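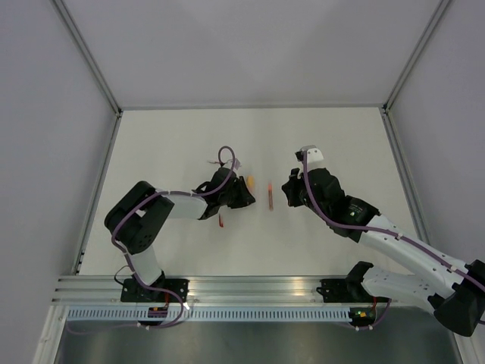

Flirkovach bench cell with both arms over the work surface

Flirkovach Two-Arm Bench Cell
Item no. 3370
Sold by Zolidora

The Flirkovach is a bench cell for shops and labs that want to find out which small handling jobs a machine can take over. Two arms sit on the front rail and share one flat work surface, with grey panels at the back and sides. Each arm carries a gripper and its own camera module above the wrist.

What it can do today
Picking up small, firm items and moving them to a set spot works well once the job has been taught. Sorting a few kinds of part into trays is also a fair use. Passing an item from one gripper to the other is possible but slow, and we suggest leaving it out of a first project.

What it can't do yet
Folding laundry, washing dishes and anything with loose cloth or liquids. Thin items lying flat are still missed too often for unattended work. If you need a machine to clear a kitchen counter, this one will not do it – a person is faster and breaks less.

"We run it on small parts two hours at a stretch, with someone in the room," says Satish Kaimal of Sellcombe. "I would not leave it alone overnight."

In the box
Bench cell with rails and panels
2 arms with grippers
2 camera modules with brackets
Control boards, cables and cable channel
Printed setup guide

Good to know
Allow eight hours for assembly and first setup. The computer is not included. Spare gripper fingers are sold separately as item no. 1297.

Orders placed by 20th March ship with the current software. For questions about whether your job is a good fit, write to Khalil Semaan on the sales desk and include a short video of the task done by hand.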